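How to fold a black shirt on the bed so it stays folded

When I moved to my flat I had no table big enough for laundry, so I learned to do all the folding on the bed. Many people say a bed is too soft for this. I think it is good enough, if you prepare it a little, and your back will thank you.

I write here about black clothes because they are the most difficult for me. On black fabric you don't see well where is the seam and where is the fold, and every piece of lint shows.

What you need

A bed with the cover pulled flat, good light from the side, and a lint roller. Mine is from Pimari, but any brand will do the job.

Step 1. Make the surface flat

Pull the cover towards you from both corners until there are no hills in it. Do it before you bring the clothes.

Step 2. Find the shoulders

Take the garment by the shoulder seams, one in each hand, and let it hang. Give it one strong shake. If you can't find the seams by eye, find the collar first and move your fingers outwards until you feel a thicker line.

Step 3. Lay it down with the front under

Put the top part far from you and the bottom part near. It can happen that one side slides over the edge of the mattress and hangs down. Don't pull it by the corner, or the whole thing will turn. Hold it in two places and lift it back slowly.

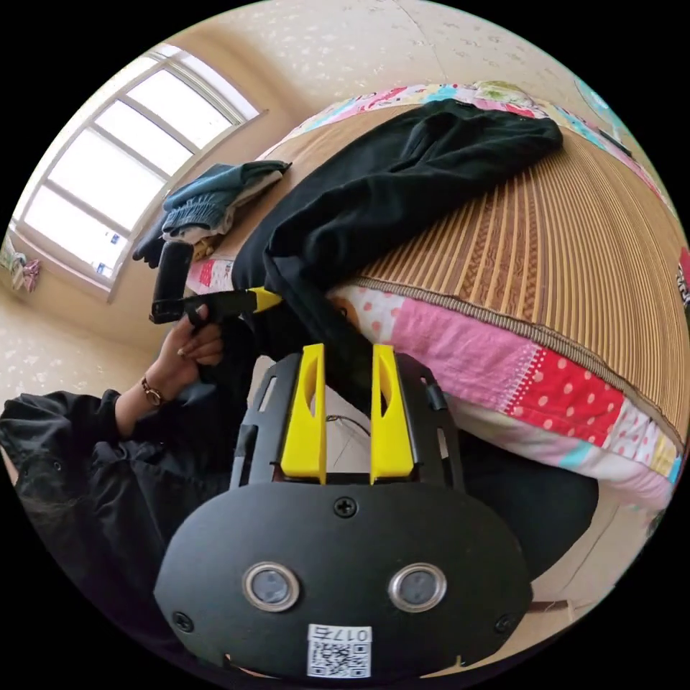
Smooth it with the flat hand from the middle to the sides. For a thin knit, be gentle, it stretches easily and then one side becomes longer.

Step 4. Fold the sides

Bring the left side to the centre, and lay the sleeve straight down along the body. Repeat with the right side. You should have a long rectangle, and for my drawer it must be 18 cm wide. Measure your own drawer one time and remember the number.

Step 5. Fold up from the bottom

Fold the bottom up to the middle, then once more to the collar. Press with your palm and count to eight. Roll off the lint now, when only a small area is showing.

Storing

I keep black things standing in the drawer, collar side down, with the thickest at the back. My neighbour Darnell Achterberg puts his in a flat pile and says it is faster. For him maybe yes, but he has only T-shirts.

Heavy jumpers I don't fold this way. They get only one fold in the middle and go on the shelf.

Last updated November 28, 2023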